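I keep hearing that a gripper which drops things is a bad gripper. After one season with the hand-held units at Kongkaew, I think the dropping is the smaller problem. The fault I worry about is the one that leaves no mark.

In April we found that 200 recordings out of 2000 were useless. The fingers closed, the cloth stayed between them, and to the eye all was fine. But the finger position written in the log came late, so the log said "open" when the hand was already closed. Boonmee Ruangrit found it by watching video beside the numbers until midnight. Our checking software, Zusska, had passed every one of them.

Household textiles are where such an error hurts most.
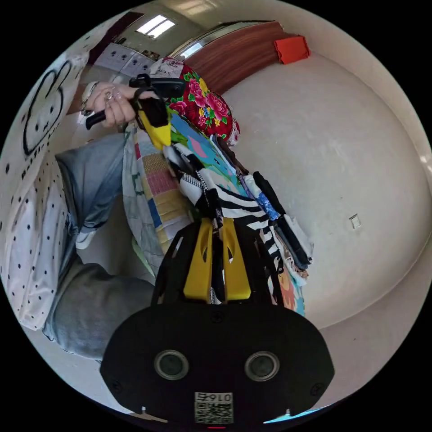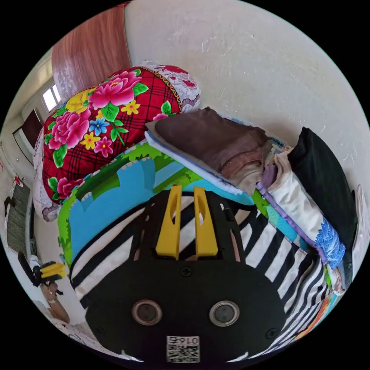
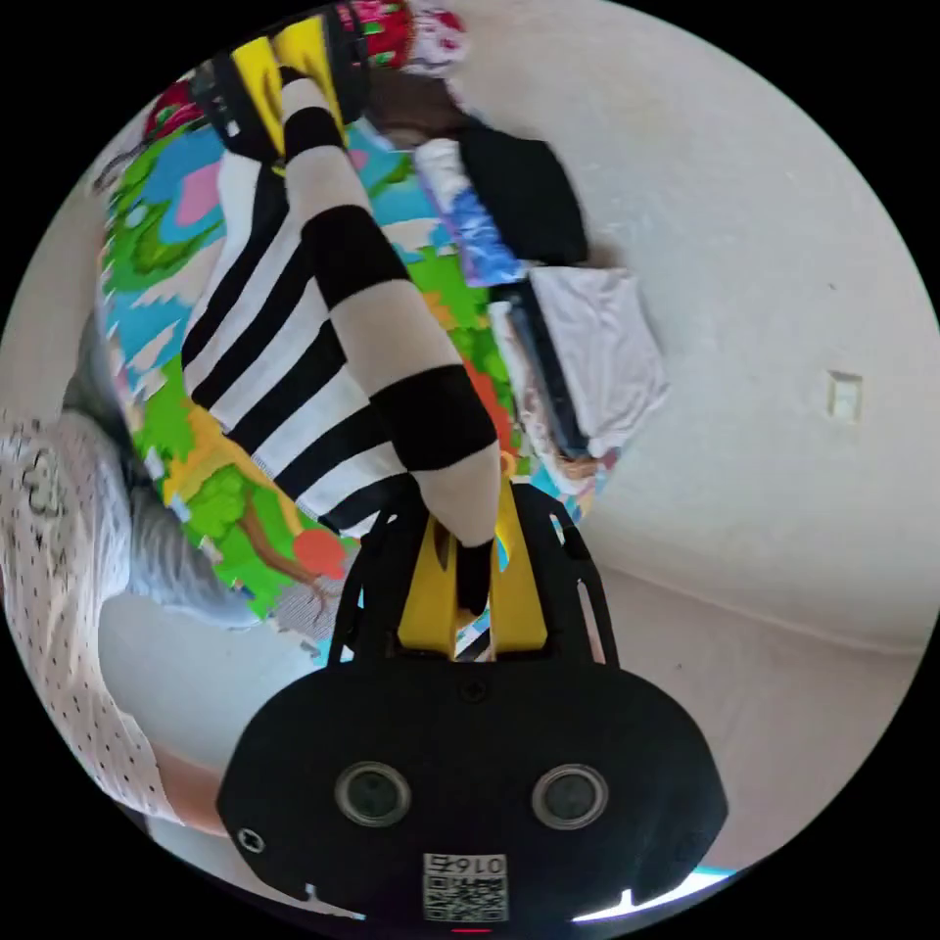
A quilt, clothes and a play mat, from the same room:

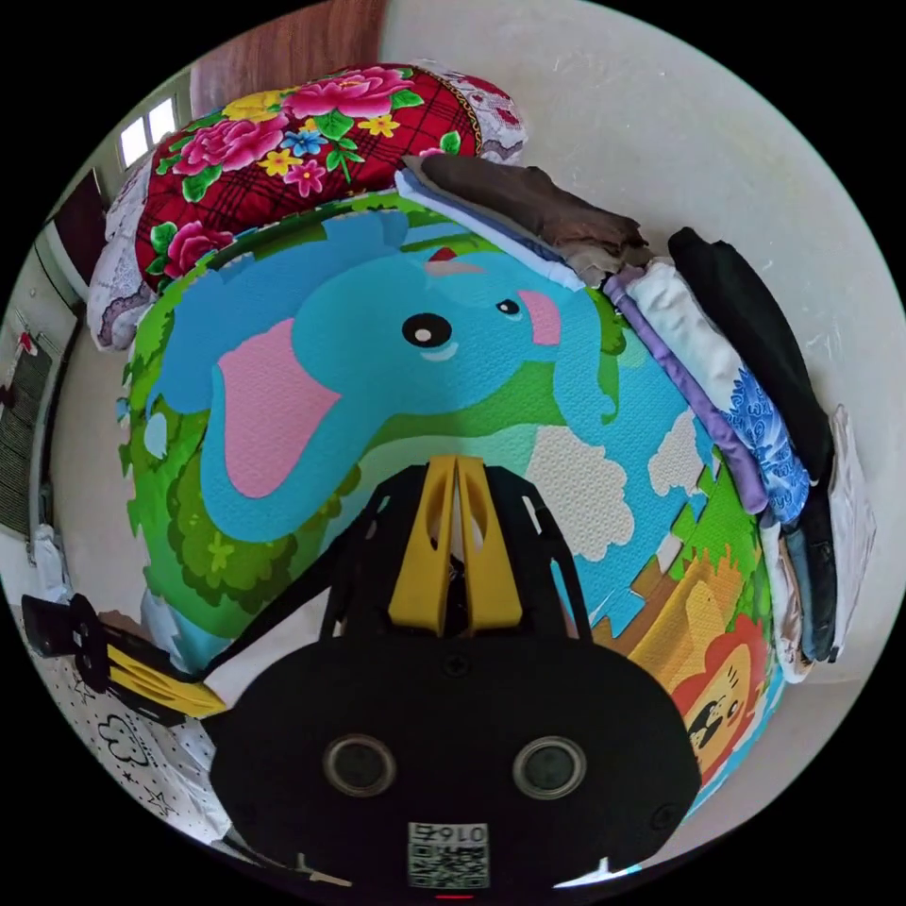 ## Who should stop the work?

A thick quilt forgives you. You can close late and still hold some of it. With a stocking, the moment of closing is almost the whole task, and a machine trained on wrong timing will learn to grab the air.

Rosalinda Maglaya says the supplier, Broneck, must repair the timing and we should continue meanwhile. I respect her, but I disagree. We lost 3 weeks exactly by continuing meanwhile. The person holding the tool had no way to know, and no right to say "stop" without asking the office first – this second part is our own fault and no supplier can repair it.

I would like a short test at the start of each session: close on a ruler, open, compare with the log. It is boring work. Rimeck already does it with their fixed arms, and I do not see why a tool in the hand should deserve less.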